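Home | Manuals | Bench Cell | Spares | Contact
Search this manual Go
Posted December, Fonddale support desk

Section 4. First run, two-arm bench cell (Drotuvton controller)

1. Both arms bolted to the front rail. Check bolts again, they creep in transit.
2. Controller on. Wait for code 33, then home left arm, then right. Never both at once.
3. Put the practice objects out between the arms. Padlocks, a key, a tin, whatever is to hand. Mixed sizes best. 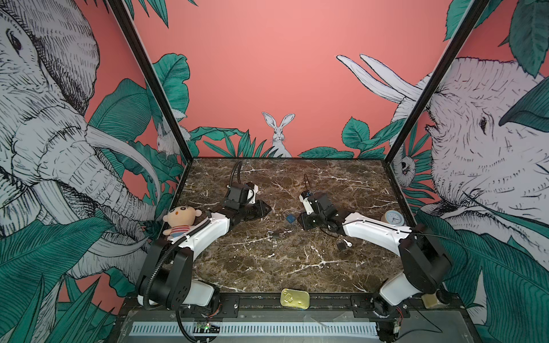 Montoya, on the support forum: step 3 is fine but keep small stuff away from the bases, the arms can't fold back that far and you get error 592 every time.

Noted, will go in next revison. Clear 592 by jogging the elbow up, then re-home.

CAUTION: hands out of the enclosure while either arm is live. Stop button first, then reach in.

4. Speed to 70 per cent. No higher on a first run.
5. Load routine 761 (two-gripper practice). Grippers meet over the middle of the table. If they meet off centre, stop and redo step 2.
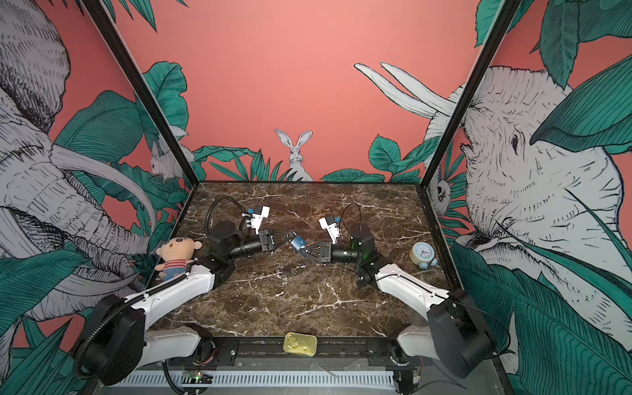
Fig. 4b. Grippers at the centre, small blue object between them.

6. Run it again with a different object. Save teh settings under a new name.

Note: wrist cables need slack. Look at both before each run. Replacement cables from Grenham, not included in the kit.

Next: Section 5, Gripper force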